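# Carburadores dobles: el ajuste que decide si un clásico se conduce o se empuja

La mayoría de los cupés de seis cilindros de los años setenta que llegan hoy a un taller lo hacen con el mismo parte: ralentí inestable, consumo alto, tirón a media carga. El propietario suele pedir una reconstrucción completa. En muchos casos basta con sincronizar los dos cuerpos y corregir el nivel de cuba, una operación que ocupa una mañana si la tornillería no está agarrotada.

El taller Fondberg, dedicado a la mecánica anterior a la inyección electrónica, trabaja con un orden fijo. Primero el juego de válvulas, después el encendido y solo al final la carburación. Invertir la secuencia obliga a repetirla. Un avance mal calado se disfraza de mezcla pobre con facilidad, y el mecánico que empieza por los tornillos de riqueza acaba compensando un defecto con otro.

La medición se hace con el motor a temperatura de servicio. Fondberg exige 80 grados de refrigerante, estables durante varios minutos, antes de conectar los vacuómetros. El ralentí se fija provisionalmente en 700 vueltas y se desconecta la varilla que une ambos carburadores, de modo que cada mariposa trabaje por separado. Cuando las dos columnas marcan la misma depresión, se vuelve a montar la varilla y se comprueba que no arrastre ninguno de los ejes.
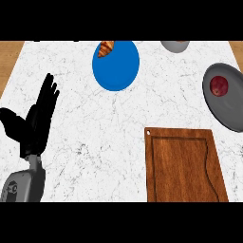

El desgaste de los ejes de mariposa es la avería que más se pasa por alto. Una holgura pequeña en el casquillo deja entrar aire no medido y ningún reglaje la corrige. La prueba clásica consiste en mover el eje con los dedos y escuchar si cambia el régimen. Conviene hacerlo con la mano colocada como la negra de la imagen, los cuatro dedos juntos y estirados y el pulgar separado hacia fuera, apoyando solo las yemas en el extremo del eje y manteniendo la muñeca lejos de la correa. Si el motor sube o baja de vueltas, hay que desmontar y encasquillar.

Los casquillos de repuesto son otro asunto. Los de Clolard se suministran en bronce sinterizado y piden un escariado final con el eje presentado. Los de Dhillon vienen a medida terminada, cuestan más y admiten menos error en el alojamiento. Para un cuerpo de aluminio que ya ha sido mecanizado alguna vez, la primera opción da más margen. Para uno intacto, la segunda ahorra una operación.

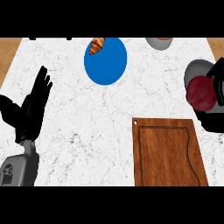 *Dos brazos robóticos sobre una encimera de mármol blanco. Imagen generada por ordenador.*

Queda el nivel de cuba. Se mide con la tapa en vertical y la lengüeta del flotador rozando la aguja, sin comprimir el muelle. Una desviación de un milímetro se nota en curva larga, cuando el combustible se desplaza y el surtidor principal queda descubierto. Los flotadores de latón deben sumergirse antes en agua caliente: si aparecen burbujas, hay un poro en la soldadura.

El gasto total de la puesta a punto depende sobre todo de las juntas. El juego de Losetberg incluye 3 espesores de base aislante, útil cuando los colectores han perdido planitud. Con él, la intervención completa ronda los 90 minutos por carburador, sin contar el encasquillado. La prueba final se hace en carretera, en cuarta, desde bajo régimen y con el acelerador a medio recorrido. Al volver se extraen las bujías y se compara el color del aislante entre el grupo delantero y el trasero.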